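How long do people keep a phone case?
Design and Society, final report
Min-kyu Son
2024-12-19

So my topic started as "phones and waste" and my teacher told me it was way too big, which was fair. I cut it down to cases only. In November I handed out a survey at the Plernimberg library and got 15 people to fill it in, mostly students plus my neighbor Alex, who has opinions on everything.

The question I cared about most was why people swap a case. I expected cracks. Only 4 people said that! 5 said they just got bored with the look, and the rest had bought a new phone and the old case didn't fit anymore.

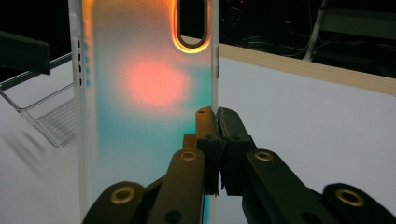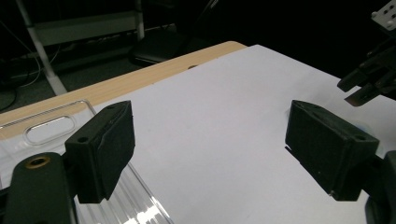
That last group bugs me the most – their cases were still fine. Alex has a whole drawer of them. I asked what people did with the old ones and hardly anyone had a plan, they just sit in a box until somebody moves house.

Yang from my class thinks I should have asked about price too, and yeah, I forgot. If I did this again I'd add that and go to Ulov as well, so it isn't all library people. I'd also make the form shorter, a few folks skipped the back page completely.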